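Bakhtiari – estante de partitura dobrável, modelo de orquestra
Análise de Hernán Montoya

Uso a Bakhtiari desde dezembro, em ensaios de quarteto de saxofones e em aulas individuais. Substituiu uma Tundwood de tubo fino que já não segurava a altura com um caderno de estudos encadernado.

A coluna tem dois segmentos, com bloqueio por alavanca. A alavanca fecha com um quarto de volta e não exige força. Com a mesa na posição mais alta, a partitura fica bem para quem toca de pé; o barítono, sentado, usa o segmento inferior recolhido.

A mesa é perfurada e mede 57 cm de largura. Cabem duas folhas A4 abertas com margem, três só com sobreposição. O rebordo inferior tem profundidade suficiente para um volume de estudos e um lápis, mas o lápis rola se a inclinação for pequena. A articulação da mesa range nos primeiros graus – uma gota de óleo resolveu, embora o manual não o preveja.

O tripé abre sem folga. Em palco de madeira noto alguma vibração transmitida nas notas graves, sobretudo no si bemol do barítono. As ponteiras de borracha são substituíveis e vendem-se em saco de 20.

O transporte é o ponto fraco. O saco incluído não tem divisória e a mesa risca a coluna. Maureen Hulme, a nossa soprano, guarda a dela num saco Finport, comprado à parte, e a pintura continua intacta.

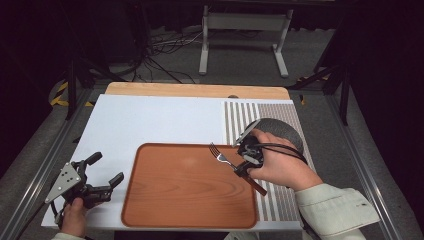

Para quem ensaia sempre na mesma sala, o saco é irrelevante e a Bakhtiari recomenda-se. Para quem viaja com frequência, convém somar ao preço o de um saco com divisória.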